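Crafts & Hobbies > Beading > Storage and Sorting

How do you keep seed beads sorted when you keep changing projects?

Janaína Marinho

Hi all! I got into bead weaving last September and I am completely hooked. I started with one little kit from Mirani and now I have 14 colors of size 11s, plus bugles, plus a mystery bag my aunt gave me that is just everything mixed together (I love it but wow). I keep beads in the bags they came in and every time I start a new bracelet I spill something. Last night it was the matte teal, all over the rug, and I'm still finding them with my feet.

Do you sort by color, by size or by project? And what do you put them in? I'd like to be able to grab one thing and go sit at the big desk.

38 comments · 12 shares

Cremilda Cavalcanti

Oh you are going to have so much fun with this! I sort by project, always. When I start a piece I pull only the colors in the pattern, put them in one small divided box and leave the rest in the drawer. My last pattern had 9 colors, so I doubled up a couple of near matches and it was fine.

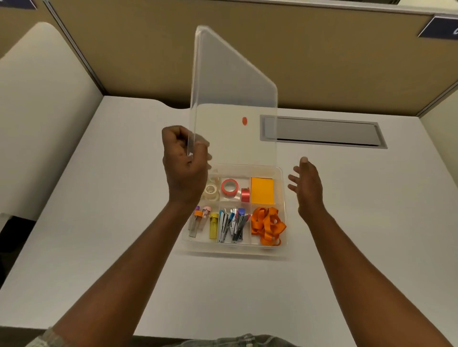 Clear box, six compartments, lid that swings right up.

Get one you can see through, you'll want to spot your color before you open it. Test the latch in the store too, shake it a bit! I had one from Dorkley years ago with lovely deep wells, but the dividers stopped short of the lid and the size 15s crept over the top whenever I carried it sideways. For tiny beads run your fingernail along the gap. If a nail fits, a 15 fits.

Label with the color number from the bag and the dye lot, if there is one. I write mine on a scrap of paper and close it in with the beads. Clear tape over the paper keeps the ink from smearing, and it doesn't have to be the fancy kind.
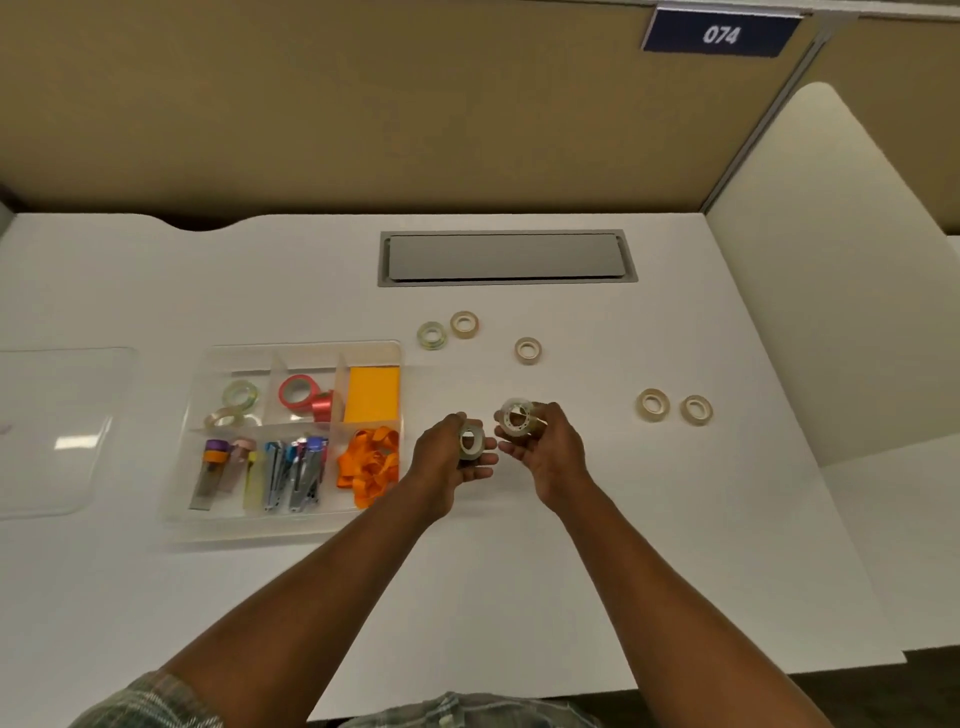 Morkstead Beader: I'd go by size first and color second. If you mix an 11 into your 15s you won't see it until row 30 and then you're cutting thread. Flip top tubes are great for anything you own a lot of, a big one holds me through two or three necklaces. Just dont store silver lined ones in a sunny window, mine faded on one side.

Cremilda Cavalcanti

Good point about sizes, I should have said that! Project boxes only work if the main stash is already split by size.

For your aunt's mystery bag, don't try to do it all in one sitting. Tip out a spoonful on a bead mat, pick out the bugles first (they're easy) and then sort what's left by size. I did a whole inherited jar this way over one winter with the radio on and it was honestly the coziest thing. You can also just use it as a soup mix for spiral rope, which looks amazing in random colors.

A spare lid makes a good little tray when you only need a pinch of something. Put a bit of fleece in the bottom so they don't roll.
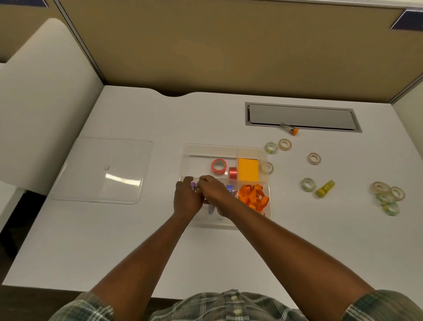 Last updated: 24th May

prerkeo_knots

tubes

ok longer answer, tubes for the stash and a tray with a lid for whatever you're working on. And for the rug, put a piece of old stocking over the vacuum hose with a rubber band and go over it slowly. You get them all back plus some you forgot you owned!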